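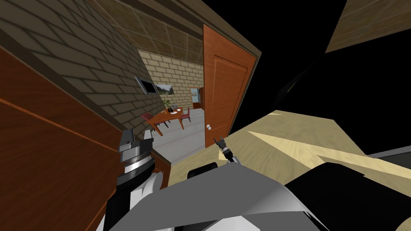 The Durner Household Task Package is a set of simulated rooms, task definitions and scoring tools for laboratories and manufacturers that want to know whether a machine can be trusted with ordinary chores. It is published by Rerkton and is supplied under license for research and product evaluation. Each home in the package is a series of connected rooms, so that a task may begin in one and end in another. A two-armed robot may be asked to pass an open paneled door with a small round knob and go on to a dining table laid with dishes and a potted plant, with red chairs standing at it. Chores of this kind remain difficult for machines, and the package is intended to show where the difficulty lies.

What the package contains

The current release provides 28 furnished homes and 1720 task variations. Tasks are grouped under 6 headings: doors and passage, table clearing, dish handling, laundry, floor pickup, and putting away. Every variation specifies a starting position, a goal and a time limit. Furniture positions and lighting may be changed by the user or left to the scheduler.

Can machines do this work yet?

Rerkton's position is that they can do portions of it. In our internal evaluations, single steps such as grasping a cup or pushing a door that already stands ajar are completed often enough to be useful. Full chores are another matter. A robot that clears one table well may fail at the next because a chair has been left turned outward, or because an arm meets the door frame on the way in. Errors made early in a task are seldom corrected later.

"Customers ask us for a yes or a no, and we are not able to give one," said Adaeze Lawal, director of evaluation. "We can say which steps a given system completes, in which rooms, and how often a person would have had to step in."

Shop-floor customers have reported a similar pattern. Work at a fixed station is well served by existing equipment - work that requires moving between stations and opening things along the way is not.

Scoring

Each attempt receives a completion score and a contact score. The completion score records how much of the task was finished within the limit. The contact score records unintended contact with walls, frames, furniture and tableware. The two are reported separately and should not be averaged. Partial credit rules are set out in the user guide prepared by Prasetyo Wibisono.

Limits of simulated testing

Results obtained in simulation do not certify a product for use in a home. Liquids, soft fabrics and worn hinges are modeled in simplified form. Licensees who plan a public claim of performance are asked to repeat a sample of tasks with physical equipment. The optional Nevance test fixtures, sold separately, reproduce the door and table tasks at full size.

Licensing and support

Licenses are offered for one site or for several. Each includes 2 seats for the results viewer; further seats may be added at any time. Technical questions should be addressed to Faizal Nair, and license requests to Zahira Mangundap, through the contact form.

Page last revised Dec 5, 2020. The next release is planned for April.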